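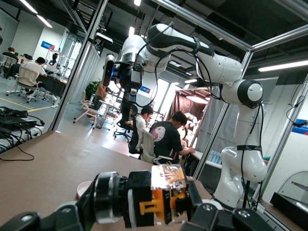 薄茶色の作業台。手前にピンクのカップ。

カテゴリ：工房ノート > 染色・媒染 > 9月

柿渋と鉄媒染、続き。

前回の木綿は、濃いめの灰色を狙って、濃いめの言い訳みたいな色になった。ムラの位置が毎回ちがうので、布の折り方のせいだと思っていたが、今日は折らずに広げて浸けてもやはりムラになった。犯人がひとり減ったのは進歩と呼んでおく。

午前、下処理からやり直し。糊抜きに炭酸ソーダ、鍋で煮て弱火のまま放置。湯が黄色くなるのを見て「意外と汚れているものだな」と毎回思い、毎回忘れる。前回はここを端折った。ノートには「新品につき省略」と偉そうな字で書いてある。自分の字である。

液は四種類。
A 柿渋原液、鉄なし
B 柿渋を倍に薄めたもの、鉄は薄口
C Bと同じ柿渋、鉄は濃口
D Bと同じだが、先に鉄、あとから柿渋

柿渋はSusikの缶の残り。底のほうがゼリーになりかけていたので濾して使った。濾し布まで良い色に染まり、正直なところ今日の成果物でいちばん見栄えがする。試験布に昇格させたいが、条件が何も記録されていない。

鉄液は木酢に古釘を漬けた自家製。水1000mlに対して薄口が4ml、濃口が13ml。半端な数字なのは計量スポイトを洗い忘れて途中で嫌になったからで、深い意図はない。次に誰かが13という数字に意味を見いださないよう、ここに書いておく。

浸け時間は各15分。途中で布を返す。Cだけ返すのを忘れ、思い出したときには上になっていた面が明らかに薄かった。裏表で二色と言い張ることもできるが、表札を付けて売るわけでもないので失敗の欄に入れる。

乾いてからの所見。
Aは予想どおりの薄い赤茶。日に当てればもう少し濃くなるはず。
Bは落ち着いた灰褐色で、狙いに一番近い。端に細かい斑点。
Cは黒に近い。手触りがごわつき、曲げると紙のような音がする。鉄の入れすぎだと思う。
Dは面白い。灰色の下に青みがあるように見える。ただし蛍光灯の下での話で、窓際に持っていくと普通の灰色に戻った。色の判定は窓際でやると決めたのは先月の自分なので、従う。

Yanti Chinさんから指摘あり。Bの斑点は鉄液の中の細かい錆ではないか、とのこと。釘の瓶を揺すってみたら、下から茶色いものが盛大に舞い上がった。上澄みだけ使っていたつもりが、朝いちばんに瓶を戸棚から出して台まで運んだ時点で揺すっていたわけだ。コーヒーフィルターで濾して別の瓶に移した。前夜から台に出しておくように、とも言われた。もっともである。

布のほうも気になる。Didelonの木綿は前の反と織りの密度がちがう気がする。並べて透かすと、新しいほうがわずかに粗い。ここまで二種類を区別せずに試していたので、8月の結果はあまりあてにならない。該当ページの隅に小さく「？」を付けた。全部に付けたら、ページの柄のようになった。

Tennantから頼まれている暖簾の見本はBの系統で進める。先方の希望は「古びた感じ、ただし古くないもの」。Bならどうにか言い張れる。摩擦試験がまだなので返事は保留。白布で擦って色が移るようなら、仕上げにもう一度柿渋を引く。

次回
・濾した鉄液でBをやり直す。斑点が消えるか
・Dは柿渋を濃くしてもう一枚
・反ごとに端切れへ印。油性ペンは煮ると滲むので糸印で
・AとBを半分だけ覆って窓際に吊るす
・Dellurano工房に貸した大きいほうのバットを返してもらう。小さいバットでは布が重なる。ムラの原因の半分はこれかもしれず、だとすると今日のノートの前半はだいぶ恥ずかしい

夕方、鍋を洗う。柿渋のついた縁は落ちず。染物用と書いた札を取っ手に結び直した。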